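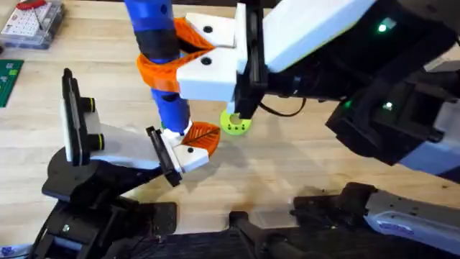
### 3.2 Small printed parts and their screws

Draft, numbers final, wording not. All of the parts in this section come out of the Fundeck set: white blocks, orange ribbed pieces, green discs. Colors were kept through the whole study so that a part could be named in the log by color and nothing else. Orange filament is Nivura, one batch. Screws are Weltero, black, one head type.

The question for 3.2 is narrow. Does it matter where the head of the screw ends up -- standing above the surface, or sunk in a hole -- when the same screw gets driven, backed out and driven again? Section 3.1 dealt with the first drive only. Most of what goes wrong with small parts goes wrong later, on the fourth or fifth time, when somebody needs the thing apart again.

We logged 1868 drives in total. Of these, 907 were on raised heads, the rest on recessed ones. The split was meant to be even. Some blocks were pulled early for cracks at the step (see 3.4) and were not replaced, so it drifted. No correction applied.

Procedure. Part goes on the table, bit is brought to the head and seated, then driven to the stop. Backed out fully. Parts rest 2 minutes between drives. After 40 drives a part is retired whatever state it is in. Recessed heads first in the morning, raised after lunch, swapped in October when it was pointed out that the room is warmer in the afternoon. The swap made no difference we could find but both halves are kept separate in the table.

Seating is the step we care about. On a raised head you can see the bit meet the screw from nearly any side. In a recess you are looking down a dark hole, at a black screw, usually with a light somewhere behind you that turns the white top of the block into glare. Raising the light helped. Moving it to the side helped more. We tried a matte spray on two blocks and gave up, it flaked into the holes and had to be picked out.

Figure 2 gives the working position for a raised head. The neighboring orange part stays put during the drive; an earlier layout had it off to one side, and blocks were put back against it at slightly diffrent angles every time.

**Figure 2.** Bit seated on the black head at the top of the white block. Orange ribbed part directly behind, green disc on the tabletop to the left.
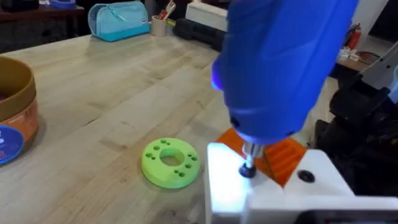 Ankica Atanasov disagreed with the layout in her comments on the first draft. Her point was that a ribbed part kept that near the block takes away the side you would most like to look from, and that the advantage claimed for raised heads may be partly an advantage of standing in the right place. She also asked for the recessed drives to be repeated with nothing behind the block, and wrote that "a hole is only dark if you let it be."

Fair. We repeated a short run with the orange part taken away and the recessed heads did improve, though not to the level of the raised ones. The short run is reported on its own and is not in the 1868.

Wear. Raised heads picked up marks on the rim, mostly from a bit coming in tilted. Recessed heads had cleaner rims and worse slots. Our reading is that the wall of the hole straightens the bit on the way down, but it also hides a bit that has not gone all the way in, and then the slot takes the damage. Hajdu's depth mark, a ring of paint on the shank, would probably catch this. Not tested here. Should have been.

Ribs vs. smooth. The ribbed orange surfaces were easier to hold still by hand when a screw was tight, all of us noticed this, none of us had planned to measure it. Left as a remark. The ribs do collect dust and filament crumbs, brush them out before measureing thickness or the calipers read high.

Discs. Green discs have a ring of small holes plus the center one. Only the center hole was used for this section, the small ones are for the next round. They slide around on a bare tabletop, so keep them well off to one side until needed -- a disc under the corner of a block tilts the block enough to spoil the seating, and it is easy to miss. One afternoon of drives was thrown out for that and redone.

Open for 3.3: same screws, softer filament, depth mark on the shank. Table 4 still needs the units fixed.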